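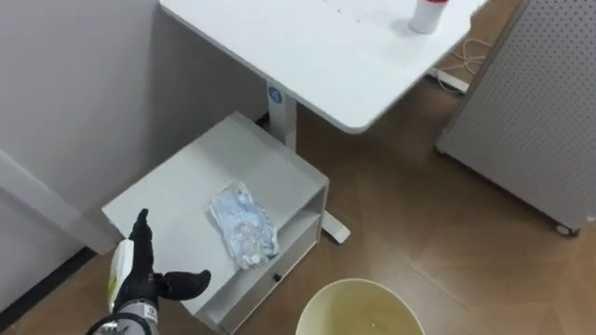 October 2022

Back on the dye vats this week, and the madder is finally behaving. I've been trying to get the same brick red twice in a row for what feels like forever, and Friederike Eichhorn (who has far more patience than me) reckoned I should stop fiddling with the temperature and look at the water instead. Fair call. So I wrote the whole lot up properly, standing at the white desk with the low shelf cabinet tucked in beside it, and I'm copying it out again now with the bits I can still read. My notes from the vat itself are mostly pink.

Recipe as it stands: wool scoured the night before, mordanted in alum at 12 per cent of dry weight with a bit of cream of tartar, left to cool in the pot. Then the madder goes in ground, soaked overnight, 1,000 grams for the big vat. I hold it under 70 degrees for an hour and a half. Over that the browns start coming out and you get that sad terracotta-flowerpot colour, which some people like! I don't, and neither does the customer.

I ran 4 skeins, all off the same Pimel cone, all mordanted together in one pot.

Skein 1, straight tap water. Orangey. Nice enough on its own, nowhere near the sample card.

Skein 2, rainwater from the tank out the back. Duller again, and a touch patchy where the tie was too tight (my fault, figure-eight it loosely next time).

Skein 3, rainwater plus a pinch of chalk. Now we're talking — a proper red, a bit cool, very even.

Skein 4, tap water plus the same pinch. Warmer than 3, and the closest to the card by a long way. I held it up at the window next to the card and had to look twice.

So it's the calcium. Every old dye book on the shelf says madder likes hard water, and I've read that line a dozen times and sailed right past it. Our tap water is very soft since they changed over the supply, and I'd bet that's why last winter's batch went so orange. Fumiko Ikeda wants to see a pH reading against each skein before she'll sign off on that, and she's right, I should have taken them as I went. I only have readings for 3 and 4 and I don't trust the strip on 3, it had been sitting open in the drawer.

Things to sort out before the next run:

Weigh the chalk. "A pinch" is no good to anybody, least of all me in a fortnight. I'd like to try half a gram a litre and then double it, same cone, same mordant pot.

Get a fresh tube of pH strips and keep the lid on it.

Borrow the long thermometer back from Ruppert. The short one means leaning right over the vat and I've singed my fringe once already this year.

Wash test. I've put 2 short lengths from skein 4 through the Fastside wool wash, cold, and they're drying over the rail. The first rinse had a little colour in it and the second looked clear to me, but I want them dry before I say anything. If they hold I'll send one to Friederike and keep the other in here, taped to this page.

Light test is going to be slower. Strips from all four are on a card, half covered with foil, in the north window where they'll cop the sun all day. First look in November. Please don't move the card, even if it's in the way of the blind! I've written as much on the back.

Susar order: they're after enough for a run of blankets and I've told them no shade gets promised until the chalk is sorted. They were good about it. They did ask if we could do a pink from the exhaust bath, and I think yes. I threw a scrap of unmordanted fleece in after skein 3 came out, for no reason other than it was there, and it took up a soft peachy colour I'd happily wear. Mordanted, it should be stronger. I'll keep the liquor from the next run in the lidded bucket and try it the same afternoon — it went off in four days last time and the smell got into the coats.

Also, we're nearly out of alum. There's one bag left on the bottom shelf and that's got the silk job's name on it, so leave it alone. I've put another on the order list with the chalk.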